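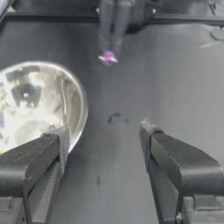
What is a mixing bowl good for once you've stopped mixing things in it? Holding whatever you're about to sort, wash, count or put away, so the small stuff stays in one spot while your hands are busy.

Chapter 4
Bowls, Bits and a Clear Patch of Table

I came to love steel bowls by way of a very bad kitchen. It was my first place, over the Testedar bakery, and it had one counter, one drawer and a sink that drained when it felt like it. I owned 5 bowls (a Skamitz set, dented, from a moving sale) and I used every one of them for everything! Buttons went in a bowl. Screws from the broken chair went in a bowl. Soup, too, though I did wash it first.

So this chapter is about small things and where they go while you work. In Chapter 3 we cleared the table. Now we get to put something on it, and I want you to start with a single shiny steel bowl set down on a plain dark surface. Dark and matte is lovely for this kind of job, by the way. A little pink or purple piece shows up on it right away, and on my old flowered tablecloth I'd have been patting around for it all evening.

Put the bowl off to one side, the left if you're right-handed, and keep the middle open. The middle is where you set a thing down and look at it and decide. I used to park the bowl dead center and then reach around it all afternoon, and my students at the Yang Street evening class do the same until I slide it over for them.

Steel does play one trick on you. The inside of a polished bowl picks up every light and dark shape in the room, and when there's only one small thing at the bottom you can miss it completely. Tip the bowl toward you, or run a finger around the inside before you call it empty. I once lost an earring back this way (it went down that terrible sink).

Before you read on, gather these:

one steel bowl, any size you can lift with one hand
a handful of small mixed things from a drawer
a damp cloth
the sorting sheet from the Jenasis workbook, page 89

Don't pick nice things. Caps, beads, bits of old toys, the mystery piece that has been in the drawer since March, all of it is fine. Tip them into the bowl and take them out one at a time, fingertips only, and set each one in the open space. We'll start naming the piles in Section 4.1.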